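Notebook, October, 9:10

Back to the Berkex theater ledgers. Box 10 is open and the gloves are on. The handwriting is as bad as the last shift's notes promised, and the last shift was me.

Yesterday's job was to match touring companies in the ledger against the playbills in the Pichler collection. The ledger has 1463 lines for the vaudeville seasons. Of those, 91 still have no playbill, no newspaper notice and no sign that anyone outside the box office ever heard of the act. One is entered only as "Dogs." Paid in full, whoever they were.

11:30

The date problem is worse than I thought. The clerk entered receipts on the day the money was counted, so a late show often lands under the next morning. I had been treating those as matinees. I have now gone back through the first two seasons and moved them, and the theory that Berkex audiences loved matinees has died quietly in a spreadsheet. I was fond of it. There was going to be a paragraph.

Rule for anyone entering data: keep the ledger date in column C exactly as written, put the corrected date in D, and leave E alone. E is mine and I know what it means most days.

14:00

Ran the transcription tool, Eda, on the clean pages. It reads the numerals well and the names with a lot of imagination. "Soubrette" came back as "soup, etc." in four places. I fixed three and kept a copy of the fourth.

The seating question is still open. The Himusmont guidebook gives the house 3000 seats. The fire inspection gives no total, and the ledger never sells anything close to that, even on holiday weekends. Either the guidebook was bragging or the balcony was closed for years. I lean toward bragging, having read the guidebook's views on the local mineral water.

16:20

Pages 40 to 58 rescanned, the gutter is readable now. Names on 52 still need a second pair of eyes.
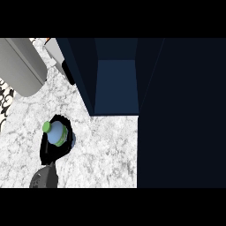

Still to do

Check the licensing register for the dogs.
Ask the Pichler reading room whether the oversize posters can be pulled before the end of the month.
Redo the season totals with the corrected dates.
Rename column E.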